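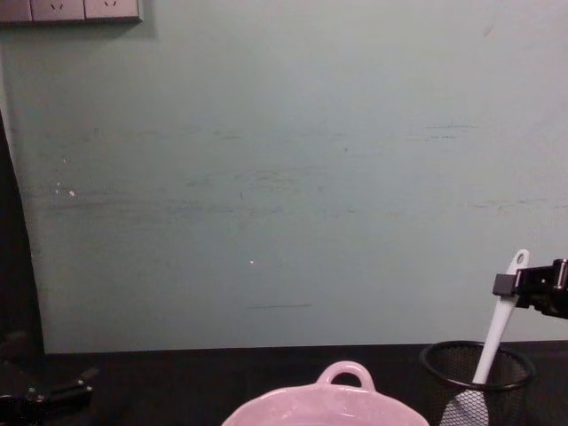
08/06/2022

Trail notes, Mirotwood loop. Walked it with Elfriede Dreßler to check times for the family day-out sheet. Left the Hitville lot at opening and took the lower path first. Two hours to the lake with one stop, slower than in May when the boardwalk was still open.

Parking machine takes cards now. The old sheet says coins only, needs changing. Toilets by the lot are fine, the ones at the lake were locked.
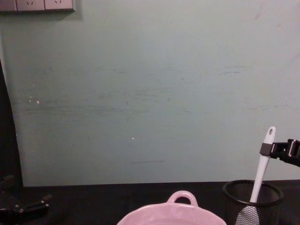

Can the loop be done with a stroller?

Only as far as the lake. After that there are 176 steps up to the Triscombe lookout and no way around them – turn back the way you came.

Elfriede counted the steps going up and I counted coming down, same number both times. The sign at the bottom says 100, so that goes on the list for the park office. Lunch at the Gebremichael cafe, 11 tables outside and most of them in shade. Soup was good, service slow. They close early outside the summer season.

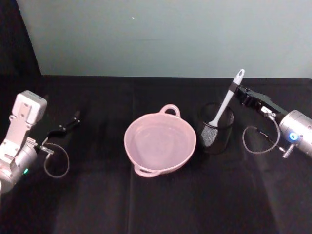

The return leg along the ridge has very little shade, so the sheet should say to bring water. Two markers missing after the second gate. We went left and had to double back. Still to do: ask about the bus from Hitville, redraw the map between the gates.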